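Open day talk — speaker notes
Ronside site, main room
3 October 2024
Slot: 30 minutes, including questions. Room holds 75, so use the microphone even if it feels silly.

1. Opening (3 minutes)

Good morning and thank you for coming out to Ronside. Say where the exits and restrooms are. Coffee is in the hall and stays out until the second tour.

Who we are: Pasik is the project, Flornoment is the company that pays for it and owns the building. People mix these up every year. Pasik works on one thing, which is getting robot arms to handle laundry and bedding in ordinary homes.

Ask for a show of hands: who folded something this week? Wait for it. Then ask who enjoyed it.

2. Why cloth is hard

A box has the same shape every time you pick it up. A shirt does not. Pick it up by the sleeve and you have one shape, pick it up by the hem and you have another. Put it down and it is different again.

Point out that factory robots have been good at rigid parts for decades. They do the same motion in the same place. A bedroom has no fixed place for anything, and the cloth may be half under a pillow.

Keep this short. The Kazlauskienė lecture in the afternoon goes through the math, and anyone who wants it should go to that one.

3. How we teach it

Main point of the talk, so slow down.

We start with a person. The person holds a gripper by a handle, squeezes a trigger, and does the chore with the jaws instead of with fingers. The arm learns from those recordings later. One round of a chore, start to finish, is called an episode. The set we are working from now has 496 episodes in it, all of them folding or moving folded things.

Hold up the spare gripper. Squeeze the trigger a few times so the back row can see the jaws close. Pass it to the left side of the room first. (Get it back before the demo. Last year it went out to the parking lot in somebody's tote bag.)

Next slide. Leave it up while you talk about the grip. Blue cloth, already folded, on a green sheet, with the jaws closed on it. Mention that one jaw is pressing in from underneath, and that the top of the stack bunches up where it is held. A person's hand would do this differently. We use our fingertips to feel how many layers we have. With the gripper, you are going mostly by eye.

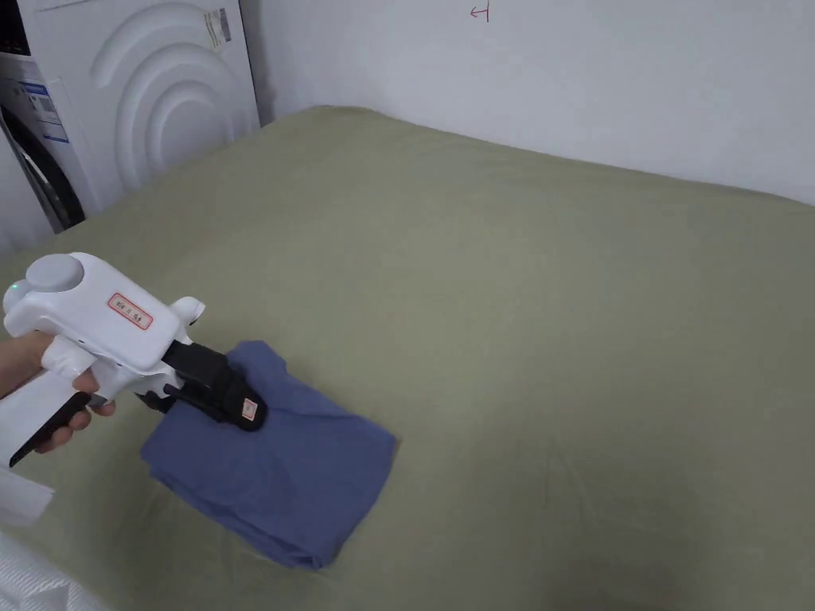
4. Live demo

Move to the table on the right. Wait until everyone has turned their chairs.

Order of the demo:
First, fold a towel by hand. No comment, just do it.
Second, fold the same towel with the gripper. It will take longer. Talk through where you are putting the jaws.
Third, invite two people up to try. Pick one adult and one child if there is a child.

Things to say while visitors try it: go in low, close slowly, lift before you pull. Most people pull first and the fold comes apart. If that happens, shake the towel out and let them start over. Do not fix it for them.

The arm itself is on the second tour and not in this room. If people ask to see it now, tell them the tour leaves from the front desk and they need a sticker.

5. Questions we usually get

When can I buy one? There is no date. Do not guess at one.

Will it take someone's job? Say what we know, which is that the project is built around homes and that hotels and hospitals have not been part of it. If the person wants to talk longer, offer to meet them at the coffee table.

Do you record in people's houses? Ask them to take the printed sheet from the desk. It has the consent wording on it — read from that and do not paraphrase.

Can it iron? No.

6. Close

Thank the room. Remind them that the second tour is limited and the sign-up list is by the door. Collect the gripper and both towels, switch the microphone off, and leave the slides on the title page for the next speaker.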